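# Cream zip bag gone yellow at the bottom: wash it, bleach it or leave it alone?

**posted by tote_and_nail, Friday**

I have a small cream fabric bag with a zip across the middle. I couldn't swear to what it's made of. The label inside wore down to a blank white tab some time ago, and my best guesses are a light canvas or one of those nylons that pretends to be canvas. It came from a shop called Brullico, which no longer exists, so I can't ring them up and ask.

The bag has gone faintly yellow, mostly low down on the front. It isn't a spill, or not one I remember, and I feel I'd remember something that size. It's more the colour of an old paperback. It is also creased in the way of a thing that has spent the winter under heavier things.

So far I've tried:

- a damp cloth, which moved the problem nowhere
- washing-up liquid on the worst bit, which gave me a clean circle with a yellow halo, now faded back to match the rest
- ignoring it, from Christmas until May

My sister says bleach. My sister has also turned a set of cream curtains the colour of custard, so I'm asking here first. I'd like to know whether I can put it through the machine, whether the zip will survive, and how to get the creases out without ironing something that may melt. It cost me 20 quid, so please don't recommend a specialist.

---

**Radu Bogdan**

Don't bleach it. Your sister's curtains have already run that experiment for you. Chlorine bleach on nylon tends to make yellow yellower, and it does no favours to the stitching or the tape the zip is sewn to. On plain white cotton you might get away with it. You don't know that it's plain white cotton, and it's cream anyway, so the best you could hope for is a bag with one white patch.

First, find out what you've got. Turn it inside out and look at the seam allowance, where the cut edge is. Cotton canvas frays into soft, fluffy, dull ends. Nylon frays into smooth, slightly shiny ones that feel like fishing line's younger brother. A drop of water helps as well: untreated cotton drinks it fairly quickly, while a coated fabric lets it sit there looking at you. Please ignore anyone who tells you to set fire to a thread. It does work, but people get carried away.

Then the soak:

1. Empty it. Properly, including the corner where the receipts go to die.
2. Brush out the seams with a dry toothbrush.
3. Open the zip all the way and leave it open.
4. Test a bit of the inside with whatever you plan to use, then let it dry before you judge.
5. Lukewarm water in a washing-up bowl, with an oxygen-type stain powder made up as the tub says. Not double. The tub has thought about this more than you have.
6. Push the whole bag under, with a plate on top if it floats.
7. Leave it for 2 hours and rinse until the water stops feeling slippery.

The whole bag has to go in, front and back. Your clean circle with a halo is what happens when you wash one spot on a fabric that's dirty all over. The water carries the muck to the edge of the wet patch and parks it there.

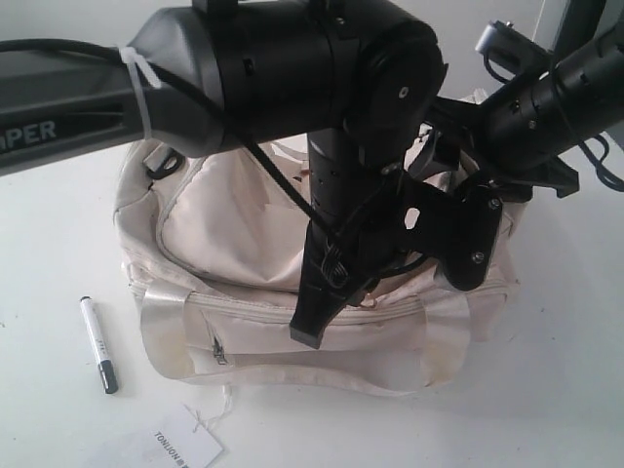 tote_and_nail again: I did the seam test last night and I'm none the wiser. The ends are fluffy but also a bit shiny, as though it couldn't make up its mind. The water drop sat for a while and then went in when I wasn't looking. Do I treat it as cotton or as nylon? And is the machine definitely out? I have a delicates setting I've never used and I'd like to feel it was worth paying for.

Radu Bogdan: Sounds like a blend. Treat it as the fussier of the two, so nylon: lukewarm at most, no bleach, no hot iron. The machine isn't out, but soak it by hand first. If it still wants a wash after that, zip shut this time, inside out, in a pillowcase with the end tied, delicates, lowest spin you've got. Open for soaking so the water gets in, closed for the machine so the teeth don't chew the lining. I realise I've now told you to do both.

---

**nautiyal_fan_club**

just buy another one?? they do them at Wasex for less than the powder costs

*tote_and_nail: I have been to Wasex. They are all grey.*

---

**Traian Manole**

Radu has the soak right. I'll do the zip and the creases, as I used to mend bags on a market stall and have opinions.

Zips come through washing perfectly well and come through drying badly. What ruins them is leaving a wet metal zip folded against damp cloth overnight. You get a little brown line that will outlast the bag. If yours is metal, blot it with a towel as soon as it's out of the water and dry it lying open. If it's plastic you can relax. Either way, once it's dry, run a bit of candle wax down both sides and work the slider up and down a few times. People on this site are very loyal to Ciseck zip balm, and I'm sure it's lovely, but it's a candle in a nicer tin.

For drying, stuff it with a clean white towel so it dries in the shape you want. Not newspaper: the ink comes off, and then you'll be back here with a new thread. Keep it away from the radiator. Heat is one of the things that turns pale synthetics yellow in the first place, and I'd want to know where this bag has been living. If the answer is "on the shelf over the boiler", move it before you wash anything.

Creases, in the order I'd try them:

- Stuff it while damp and smooth the panels with your hands. That gets most of it.
- Hang it in the bathroom while someone has a long shower.
- Iron on the coolest setting, through a dry tea towel, on the inside, keeping off the zip. A few seconds, lift, look, repeat.

If you skip straight to the last one because you're impatient, at least start on the bottom of the bag.

One more thing about the yellow. If it's old detergent or skin oil, the soak should lift a good deal of it. If the fabric itself has aged, or there's a coating on the back that has started to go, it won't budge, and a second and third soak will only wear the thing out. Do it once, dry it fully, look at it in daylight, and do it a second time only if the first made a visible difference.

If it ends up a slightly warmer cream than it began, call it ecru and carry on. I sold almost 200 bags under that name.

*tote_and_nail: It has in fact been living over the boiler. I'm moving it now. Powder bought, bowl located, plate chosen. Will report back once it's dry.*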